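Liis Ķēniņš
Fil, 22 avril 2025

1/ J'ai lu ce week-end le rapport de consultation sur la carrière de Viretti, celle que la société Fiselo veut agrandir vers le plateau de Roy. Il a 653 pages avec les annexes. Je note ce que j'ai compris. Le français n'est pas ma première langue, alors corrigez-moi si un terme juridique est faux.

2/ Le projet d'abord. Fiselo exploite déjà le versant sud. La demande concerne une nouvelle zone, où se trouvent les pâturages communs et deux sources. Les familles du hameau de Lenel utilisent ces pâturages depuis très longtemps, mais elles n'ont pas de titre écrit. Tout le conflit vient de là.

3/ Le rapport affirme que les habitants « ont été associés à chaque étape ». J'ai cherché les étapes. Il y a eu trois réunions, toutes en août, c'est-à-dire pendant que les éleveurs sont en haut avec les bêtes. Rūta Mockus, qui préside l'association des usagers, a reçu l'invitation à la deuxième réunion le lendemain de celle-ci.

4/ À la page 214 on trouve la liste des présences. Je l'ai comparée avec la liste des foyers de Lenel. Sept noms seulement correspondent. Les autres personnes sont des salariés de l'entreprise, des élus ou des gens de la vallée. Ils ont bien sûr le droit de venir, mais ce ne sont pas eux qui perdent le pâturage.

5/ Une pétition de quelque 556 signatures a été déposée à la préfecture. Le rapport lui donne une demi-ligne, dans une note de bas de page, et sans le chiffre.

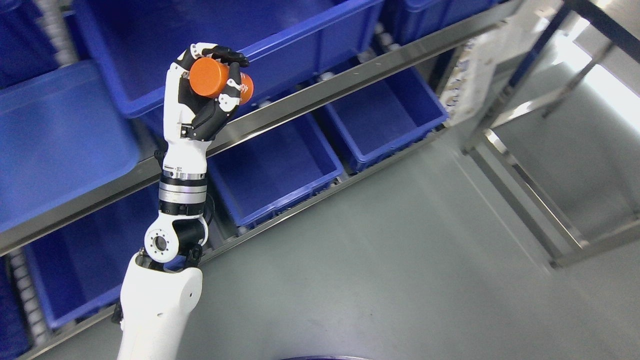 Page 7

6/ Je reprends. La question de l'eau est celle qui m'inquiète le plus. L'étude hydrologique a été payée par Fiselo (c'est légal, et même habituel) mais les mesures s'arrêtent avant la saison sèche. Urmas Vanags, hydrogéologue à la retraite, a écrit au commissaire pour demander une année complète. Sa lettre figure en annexe. La réponse, je ne l'ai pas trouvée.

7/ Pour être juste : l'entreprise propose aussi des choses sérieuses. Une piste de contournement pour les camions, l'arrêt des tirs le dimanche, un fonds pour remettre en état l'ancien front de taille. Yannick Lacroix, qui suit le dossier pour la commune, pense que ces engagements doivent entrer dans l'arrêté lui-même, parce qu'une lettre d'intention n'oblige à rien. Je suis d'accord avec lui.

8/ Ce que demande l'association : que l'usage collectif soit reconnu avant toute décision, que les réunions soient refaites à une période où les éleveurs peuvent descendre, et que l'étude sur l'eau soit complétée. Elle ne demande pas la fermeture de la carrière existante. J'insiste, car j'ai lu le contraire hier dans plusieurs commentaires.

9/ Tarmo Krūmiņa me signale que les annexes ne sont plus en ligne depuis ce matin. J'ai gardé une copie. Si vous en avez besoin pour rédiger vos observations, écrivez-moi en privé et je vous l'envoie ce soir.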